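**Cloth folding: grip estimate wrong on pale fabric**
Status: open (was closed, reopened by G. Leckie)
Team: Skanow, student project, Erley lab section
Opened by: Yatziri Mendoza

**Problem**
The hand-held gripper logs a closed grip when the fingers are apart. Only happens with light cloth on the white table. The dark towel set is fine.

**Yatziri, first entry**
23 bad episodes out of 673. I retrained with 2,000 extra steps and the count on the validation split dropped to zero. Closing this.

**Gregor**
Reopening. The validation split has hardly any white cloth in it, so zero doesn't tell me much. Which 23? Are they all from the same afternoon? Did anybody touch the finger mounts before then?

**Yatziri**
All March, two sessions. Mounts were tightened between them, but the errors show up on both sides of that, so I don't buy the mounts. My guess is exposure. White cloth on a white table, and the width estimate has nothing to hold on to.

**Gregor**
Maybe. "Exposure" was also the answer last time, and that was a bad cable. Please run these before anyone retrains again:

1. Replay 100 frames with exposure locked.
2. Same cloth, gray mat under it.
3. Compare the estimated width to the encoder value, frame by frame. Don't average it.

Also attach one of the bad frames. I've read a lot about them and haven't looked at one.

**Yatziri**
Steps 1 and 3 done. Locking exposure changed nothing I'd defend in front of Zalholm. The encoder reads open the whole time, so the sensor is fine and the estimate is what's wrong. Step 2 is waiting on a mat. Frame attached.

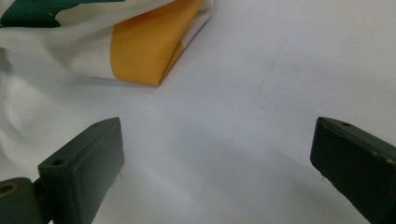
*Bad frame: fingers open over the white table, printed cloth at upper left. Estimator output: closed.*

**Gregor**
OK, I'll give up on the cable. But the cloth isn't between the fingers at all, and there's a soft gray shadow on the table there. Could it be reading the shadow as fabric? Add a step 4: mask that patch and rerun. I'm not signing off on "white on white" until the mat test is in.

**Yatziri**
Fine. Mask first, mat when it gets here. Leaving the retrained weights off main until then.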